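Inalmont folding work table cover, sage green
Item no. 2664

Home > Workroom > Table covers

The Inalmont cover is made for long tables which are used every day, for sewing, for packing or for school work. It lies flat after one night and it does not slide when you lean on it. The surface is matte, so the lamp does not shine back in your eyes.

We cut each cover in our workshop in Sudville. Please measure your table two times before you order, we can not take back a cover which was cut to your size.
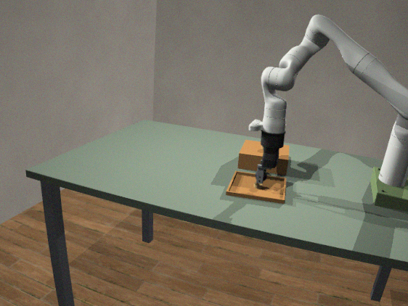

Matte sage green top on a long table with dark gray legs.

Width: 239 cm maximum
Colors: sage green, sand, Wibisono blue
Cleaning: soft cloth and mild soap. Do not use bleach.
Weight of the largest size: 15 kg

Price from 351. Delivery is included for Sudville and the near towns. For other places please ask us first.

The edge band is sold separately, see Sukell edge band. It is fixed with the tape that comes in the box, and you need no tools for it. Old Sukell bands from the narrow series do not fit on this cover.

Orders received before Mon 26 August are cut in the same week.

Add to cart
Ask about this item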